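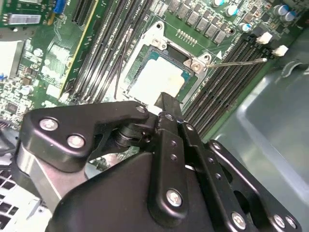 A gripper near the processor socket of a computer board. Serndale plans to buy its first robot cell for this kind of work.

Serndale, the computer refurbishing and parts recovery shop in Huncombe, will put money for a robot cell into next year's equipment budget, the company said on November 30, 2018. The cell would take on part of the work of stripping used desktop computers and workstations, starting with processors and memory.

The company wants one arm, a two-finger gripper, a wrist camera and a fixed bench with clamps for the computer case. It does not plan to buy a conveyor or a second arm in the first year.

"We priced a full line two years ago and it was far too much for a shop our size," said Ulla Seppälä, who runs operations at Serndale. "One cell we can pay for out of the normal budget, and we can move it if we have to."

Serndale handles 800 computers in a normal month. Nine people work at the teardown benches, and Seppälä said none of those jobs will be cut. Two bench workers will be trained to run the cell, and the training is a separate line in the budget.

The shop resells working processors and memory modules. A processor with marks on its contacts, or a socket with bent pins, loses most of its value. For that reason the request sent to suppliers puts more weight on careful handling than on speed. A supplier must show its gripper working inside a standard case, with the side walls in place and the board still screwed down.

Pentti Niskanen, who wrote the request, said space around the socket is the hard part. Memory slots stand close on both sides, and the load plate and its lever have to be out of the way before the fingers can get to the processor.

"An arm that does well on a bare board on a table can get stuck in a case," Niskanen said. "We asked for finger drawings before we asked for prices."

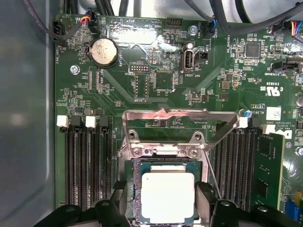 Costs beyond the arm

The arm is less than half of the planned spending. The rest goes to fingers, clamps, guarding, wiring and the time needed to set up each computer model. Spare fingers are listed as a yearly cost, as is a service contract.

Setup time has been the main point of discussion. Serndale takes in machines from many makers and several generations, and the position of the socket and slots changes from one board to the next. The first plan covers only the models the shop sees most often. Others will stay at the manual benches.

Two suppliers, Altetti and Ojala, have been asked for written offers. Both must include a 90-day trial at the Huncombe shop, with 200 computers set aside for it. Hertta Mäkelä, the company's buyer, said the trial machines will be ordinary stock, with the dust and stray cables they came in with.

Offers are due in December. Serndale has not given a total figure for the project and said it will not do so until a contract is signed.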